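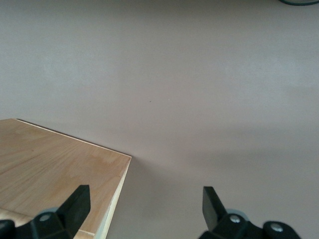
Text: Redaktion Werkstatt und Küche, Dument

Wenn der Greifer klemmt, rutscht oder zu fest zudrückt

Ein kleiner Roboterarm auf der Arbeitsplatte nimmt einem einiges ab: Kästchen umsetzen, Dosen anreichen, Teile sortieren. Bei uns läuft seit Januar ein Olero mit zwei Fingern, und die meisten Störungen, die wir damit hatten, fingen an den Fingern an. Die folgenden Tipps stammen aus dieser Zeit und aus der Zeit davor mit einem älteren Arm von Cadstead.

Der Vorfall zuerst

Eine Holzkiste war beim Anheben schräg weggekippt und mit der Kante auf die Platte geschlagen. Der Arm meldete keinen Fehler und fuhr weiter zur Ablage, mit leeren Fingern. Ursache war eine gelockerte Schraube am Gelenk des linken Fingers. Der Finger hatte seitlich Spiel und gab unter Last nach. An der Kiste blieb eine Druckstelle, sonst war nichts passiert. Eine Hand hätte an der Stelle aber nicht liegen dürfen.

Vor jeder Arbeit am Greifer

Strom weg, und zwar am Stecker. Der Haltknopf reicht nicht aus, denn beim Olero bleiben die Motoren danach unter Spannung, und der Arm kann nach dem Entriegeln ein Stück nachfahren. Bei anderen Modellen sackt er beim Abschalten ab - also vorher in eine tiefe Lage bringen oder mit einem Holzklotz abstützen. Einen Moment warten, dann erst anfassen.

Schrauben prüfen

Jeden Finger einzeln zwischen Daumen und Zeigefinger nehmen und quer zur Greifrichtung bewegen. Fühlbares Spiel heißt nachziehen. Einen passenden Schraubendreher verwenden, die Köpfe sind schnell rund. Wer Schraubensicherung benutzt, nimmt die mittelfeste und nur einen kleinen Tropfen. Läuft etwas davon ins Gelenk, wird der Finger schwergängig, und die Steuerung hält das unter Umständen für einen gegriffenen Gegenstand. Wir prüfen alle 200 Griffe, nach einem Anstoß sofort.

Griffflächen sauber halten

Mehl, Sägemehl und Öl sind die üblichen Gründe fürs Rutschen. Flächen mit einem feuchten Tuch abwischen, bei Fett mit etwas Spülmittel, danach trockenreiben. Kein Lösungsmittel, davon werden manche Beläge hart. Rohes Holz gibt feinen Staub ab, der sich auf den Fingern festsetzt. Die Kisten vorher abbürsten hilft mehr, als die Greifkraft hochzudrehen.

Greifkraft einstellen

Unten anfangen. Beim Olero gibt es 4 Stufen, für eine leere Holzkiste genügt Stufe 2. Mit Stufe 3 hatten wir Abdrücke in weichem Holz. Stufe 4 nehmen wir gar nicht mehr, solange jemand mit am Tisch arbeitet.

Schräg stehende Kisten

Liegt eine Kiste verdreht zu den Fingern, fassen sie nur an den Ecken. Beim Anheben dreht sie sich heraus. Eine angeschraubte Anschlagleiste auf der Platte löst das Problem dauerhaft, Klebeband als Markierung tut es für den Anfang. Glatte Platten kann man mit einer dünnen Gummimatte belegen, dann schiebt der erste Finger die Kiste nicht vor sich her.

Licht und Spiegelungen

Helle Lichtflecken auf der Arbeitsfläche können die Erkennung stören. Bei uns griff der Arm abends mehrmals neben die Kiste, bis die Lampe weiter zur Seite gerückt war. Matte Flächen sind besser als glänzende, ganz ohne Schimmer sind auch sie nicht.

Wieder in Betrieb nehmen

Zuerst ohne Gegenstand öffnen und schließen, langsam und ein paar Mal. Dann mit einem Stück Schaumstoff, dann mit der leeren Kiste. Hände bleiben außerhalb des Arbeitsbereichs, auch wenn die Kiste schief steht und man nur schnell korrigieren möchte - dafür wird angehalten.

Ersatzfinger für den Olero bekommt man einzeln. Die von Oksanen passen ebenfalls, brauchen aber kürzere Schrauben.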